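Ticket: Second bench quote, spare parts, and gripper finger wear
Project: Makris
Status: Open, waiting on requester
Priority: Normal
Category: Purchasing / Equipment planning

Original request

Hello, and thank you in advance for wading through this one. I know the form says to keep it short, and I did try, but there are a couple of questions tangled up together here and I'd rather put them all in one place than send you three tickets that contradict each other.

We have one two-arm bench running for Makris, doing the toy food sorting work, and we've been asked to plan for a second one. I have 4,000 dollars set aside in this year's budget for "bench support," a line I wrote myself last year and now can't fully explain. It was never meant to buy a bench. It was meant to keep the one we have going (fingers, cables, clamps, that kind of thing) and to pay for whatever table and rails the next one would sit on. The arms themselves come out of a different pot.

The trouble started when the parts quote came back from Gomo at 854 dollars for what they call the annual wear kit. I had expected quite a bit less. So my first question is whether that kit is really what we need, or whether we can order the pieces separately and only get the ones we go through. My second question is whether to buy it for one bench or two. And the third, which I'm a little embarrassed to ask, is whether the problem we've been having on the right-hand arm is a worn part at all. If it isn't, I'd hate to spend money on it!

The symptom: when the right arm closes on one of the small round pieces, the fingers sometimes don't meet evenly and the piece squirts out sideways. It happens with the balls far more than with the strawberries, I suppose because the strawberries have a bit of shape to hold on to. The left arm doesn't do it, or does it so seldom that I haven't written it down.

Reply from support

Thanks for the detail, it's much easier to work with than a one-liner. Before we talk money, could you try a few things on the right arm?

Power it down and move the fingers by hand. Look for play at the base of each finger compared with the left arm.
Check the screws holding the fingers on. Snug only, please, and don't lean on them.
Look at the cable that hangs from the gripper. If it's pulling when the arm is folded up tight, it can tug the gripper a little off line just as it closes.
Swap the finger pads left to right and see whether the problem moves with them.

Please also tell us which pieces are in the set you're using, so we can judge whether the pads are suited to them.

Requester update

All right, I've been through the list, and I enjoyed it more than I expected to. The screws were fine. There's a tiny bit of play on one finger of the right arm, but then there's nearly the same on the left when I really go looking for it, so I'm not sure it means much.

The pad swap was the interesting one. I moved the pads across, ran the usual routine, and the slipping went with them. The left arm started dropping the balls, and the right one behaved itself quite nicely. I ran it again after lunch to be certain and got the same result.

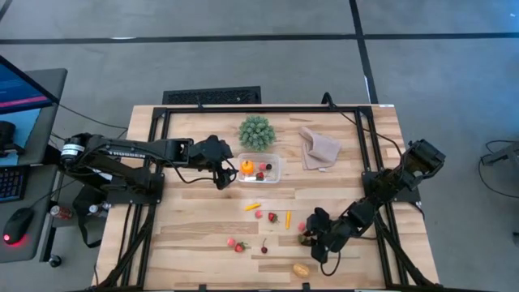
So I think we can say it's the pads, and I feel a good deal better about the whole thing, having lain awake imagining a gripper replacement. The toy set is a mix: strawberries, cherries, little balls, a potato, and a few other odds and ends. They go into a clear plastic container and then come out again for the next run, and the smooth round ones are the ones that find any weakness in the pads.

I did take your point about the cable as well. It wasn't pulling when I checked, but I've given it a little more slack near the base so I can stop worrying about it.

Now, back to the budget, if I may. If it's only pads, do I still need the 854 dollar kit? I went back through the quote line by line and a good part of it is cables and a set of clamps. Our clamps are perfectly sound. I'd much rather put that money toward the table and rails for the second bench, and Zokinon has already told us their rails have a lead time of 8 weeks, so I need to get that order moving whichever way this goes.

Reply from support

Good work on the swap, that settles it. You don't need the full kit for one bench. Gomo will sell the pads on their own if you ask for them by part instead of by kit; the web form doesn't offer it, so reply directly to the quote email. We'd suggest 5 sets. Keep one set sealed and put aside as a reference, so that you have something unworn to compare against.

For the second bench we'd hold off on wear parts until the arms have a delivery date. Pads bought too early tend to end up on the first bench, and then the new one starts life with nothing in the drawer.

One cable per arm is still worth having as a spare. It's a cheap item next to a week of standing still. Please leave room in the plan for shipping too, as the rails are long and freight is charged by length.

Requester update

You know us too well about the drawer. I've written back to Gomo asking for the 5 sets of pads and two spare cables, no clamps, and I've started a sheet with separate columns for "keeping bench one alive" and "getting bench two ready," so next year's version of me will know what the line is for. I hadn't thought of freight at all, so that has gone in with a question mark beside it until Zokinon gets back to me.

One last thing, and then I'll leave you in peace. Rerkix, who handle our purchase orders, want to know whether the pads count as consumables or equipment. It changes which approval they need. My instinct is consumables, but I was told off for my instinct last time, so I'd like it from you in writing if you don't mind.

Reply from support

Consumables for the pads. Spare cables also go under consumables when they're ordered as replacements for a bench already in service. The table and rails are equipment and need their own order. Feel free to forward this reply to Rerkix as it stands.

We'll keep the ticket open until the revised quote arrives. Please attach it here when you have it and we'll check the part numbers against your arms before you sign.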